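《服务机器人单元的安装、维护与故障处理》课程讲义

第五讲 头部相机与末端夹爪的现场标定及日常维护

一、本讲范围

本讲以实训室三号单元为对象。单元由一台双臂移动平台、一张固定工作桌和一套顶部照明组成。平台控制柜为Rovix产品,夹爪由Brotmont供货,标定软件使用Lona。前四讲已经讲过上电顺序、急停回路和底盘定位,这里不再重复。

本讲涉及三类工作:夹爪安装面与行程检查、头部相机外参标定、在实际桌面上的放置验证。软件界面的中文译名各版本不统一,讲义一律以菜单层级为准。

课前应已读完单元手册第二章,并能独立完成手动示教模式与自动模式之间的切换。未通过急停考核的学员只能旁听,不得操作示教器。

二、作业前的状态确认

1. 平台停在桌边标记位,驱动轮制动闭合,底盘定位状态为“锁定”。
2. 示教器速度倍率设为低速档。标定期间不允许改为自动倍率。
3. 两条机械臂位于收拢位,夹爪为空,张开至半行程。
4. 控制柜无未确认报警。历史报警不清除,先抄入维护记录。
5. 头部相机镜头清洁。只用干的无尘布,不使用酒精棉片。

第4项最容易漏做。历史报警中若有“关节温度”或“编码器通信”两类条目,本次标定暂停,转入第六讲的排查流程。在这两类故障未排除的情况下得到的外参不能入库。

冷机标定与热机标定的结果有差别。上电后须让两臂执行预热程序,持续24分钟,期间底盘不移动。预热结束后立即开始采集,中途停顿过长的,重新预热。

三、夹爪检查

3.1 机械部分

断开夹爪动力,保留控制电源。用手沿开合方向轻推指尖,感觉传动间隙。左右两指间隙应一致。一侧明显偏大时,先查指根螺钉,再查连杆销,最后才考虑更换传动组件。

指根螺钉采用对角顺序拧紧,分两遍完成。第一遍拧到贴合,第二遍用力矩扳手拧到手册给定值。螺纹胶只涂在前端几扣,涂多了会挤到安装面上,造成夹爪倾斜。这一倾斜在空载时不易察觉,放置轻而扁的物体时表现为一侧先着地。

指垫属于易耗件。表面发亮、纹路变浅或边缘翘起时成对更换,不允许只换一侧。更换后在维护记录中登记累计开合次数。三号单元上一副指垫更换时的计数为3,141次。

3.2 行程零点

恢复夹爪动力,进入“末端—夹爪—零点”菜单。令夹爪以最低力闭合,待电流稳定后记录编码器读数。重复五次,取中位值写入。不取平均值,个别一次闭合不到位会把平均值拉偏。

三号单元夹爪零点的合格窗口中心为2,280个脉冲。读数落在窗口外时,不要直接写入新零点,应回到3.1节检查指垫是否装到底。

3.3 线缆

检查腕部到小臂段的线缆。腕关节从一端极限慢速转到另一端,线缆不得绷直,也不得在任何位置与外壳摩擦。扎带剪口朝外侧,避免刮伤护套。护套已有压痕的,做好标记,下次维护时对比。

四、头部相机外参标定

4.1 原理简述

外参描述相机坐标系相对于平台基座坐标系的位置与姿态。标定时令机械臂末端携带标定板到达若干已知位姿,由相机识别板上角点,再求解两坐标系间的变换。求解质量取决于三点:位姿分布是否充分,角点识别是否稳定,机械臂自身的运动学参数是否准确。

前两点由操作者控制。第三点由出厂参数保证,现场不作修改。

4.2 采集

在Lona中新建任务,选择“眼在手外”模式。头部俯仰角锁定在工作角度,全过程不得改变。采集共165组位姿,由软件自动生成,操作者逐段确认路径无干涉后放行。

采集过程中注意以下几点:

(1)标定板不得产生镜面反光。出现白斑的图像,软件有时仍能识别角点,但角点位置会向亮斑方向偏移,残差表里不一定看得出来。逐段抽查原始图像。

(2)位姿应覆盖桌面四角及桌面以上的空间。只在桌面中心附近采集,残差会很小,边缘处的误差却很大。

(3)人员不得倚靠工作桌或平台外壳。

(4)软件提示“角点不足”时跳过该组,不要用手调整标定板。标定板与末端的相对关系一旦改变,整批数据作废。

4.3 求解与入库

求解后查看重投影残差的分布图,重点看有无成片偏向同一方向的残差。随机散布的残差属于正常。成片偏向通常说明头部锁定松动或标定板安装松动,应重新采集,不能靠剔除离群点解决。

入库前保留旧参数文件,文件名加后缀“old”和月份。三号单元当前使用的是四月的参数。旧文件至少保留到下一次标定通过放置验证之后。

五、放置验证

5.1 目的

残差合格只说明标定板数据自洽。夹爪能否在真实桌面上、在真实光照下把物体送到指定位置,须另行验证。验证使用日常物品,不使用标定块。

5.2 桌面与光照条件

三号单元的工作桌为高光漆面,灯光会在桌面上形成镜像亮点。碗和机械臂的阴影也会落在桌面上,阴影轮廓随臂的姿态变化。深度数据在亮点处可能缺失,在深色阴影边缘可能出现跳变。验证时不遮灯、不铺桌布,条件与日常作业保持一致。

容器选用敞口白瓷碗,内衬揉皱的白纸。白碗与白纸的对比度低,纸角高出碗沿,分割算法容易把纸角并入碗沿轮廓。以此作为较难工况。

5.3 步骤

1. 碗置于桌面靠后位置,碗内先放入若干水果。
2. 夹爪抓取一件浅色块状物,移至碗沿上方的接近点,暂停。
3. 在示教器上读取末端坐标,与视觉给出的目标点比较,记录三个方向的差值。
4. 从侧面目视末端与碗沿的净空。净空不足时不得继续下降,抬升后退回收拢位。
5. 净空满足要求时,以低速下降并松开夹爪,复位。
6. 将碗移到桌面另外两个位置,重复以上步骤。
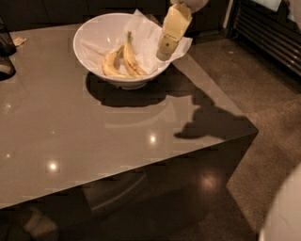

第4步能否交给力传感器代劳,Chuang在课程讨论区提出了不同看法:既然腕部有力反馈,碰到碗沿自然会停,再从侧面目视净空是多余的一步,只会拖慢节拍;真正应该加严的是接近点高度,把它抬高一些,净空问题也就不存在了。

对此说明两点。其一,力反馈的触发阈值按刚性接触整定,碰到纸一类的柔性物时接触力上升缓慢,停止指令发出前末端已有一段位移。其二,抬高接近点只改变暂停位置,下降段的路径仍经过碗沿附近,横向误差并未减小。提高接近点可以作为补充措施,目视步骤保留。

5.4 判定

三个位置的差值均在单元手册允许范围内,验证通过。

若三处差值方向一致、大小接近,多为外参平移量偏差,或夹爪工具坐标系设置错误。先核对工具坐标系,耗时短,且更换指垫后确实常有人忘记更新。

若差值随碗的位置变化,多为外参旋转量偏差,应返回第四节重新采集,并增加桌面边缘的位姿。

若同一位置重复测量的差值忽大忽小,先查深度数据。调出点云,观察碗沿处有无空洞。空洞与桌面亮点重合时,微调碗的位置再测;不重合时检查镜头污损和相机固定螺钉。

六、常见故障对照

现象:夹爪闭合后电流不回落。
处理:检查零点;检查指间是否夹有异物;重新执行3.2节。

现象:下降过程中末端轻微抖动。
处理:核对负载参数;检查腕部线缆是否牵拉;仍存在时降低加速度并报修。

现象:视觉目标点落在纸角上,而非碗内。
处理:检查分割结果;将目标点改为由碗足轮廓推算;记录原始图像供算法组使用。

现象:头部相机图像正常,但坐标整体偏移。
处理:确认加载的参数文件是否为当前版本;确认头部俯仰角在锁定值。

现象:松开后物体粘在一侧指垫上。
处理:清洁指垫;检查两指张开是否同步;轻物可在松开后增加一小段抬升前停顿。

七、维护周期

每班:镜头清洁,指垫目检,报警抄录。
每周:指根螺钉标记线检查,线缆检查,夹爪零点复核。
每月:放置验证一次,三个位置。
移动平台受碰撞、头部或夹爪拆装之后:完整执行第二至第五节,不得只做其中一部分。

螺钉标记线用油性笔从螺钉头画至安装面。标记线错位即视为松动,须重新拧紧并重画,旧线用清洗剂擦除后再画新线。

八、课后作业

1. 整理本组标定的残差分布图,指出残差最大的区域,并对照采集位姿解释其来源。
2. 按5.4节的判定方法,写出本组三个位置的差值属于哪种情形,以及下一步应检查的部件。
3. 就5.3节第4步,给出一个不依赖目视的替代方案,写明所需传感器、安装位置和失效时的停机逻辑。

作业随维护记录一并提交。记录中涂改处须画线更正并签字,不接受覆盖涂抹。第六讲讲授关节温度报警与编码器通信故障,请提前导出本组控制柜的历史报警文件。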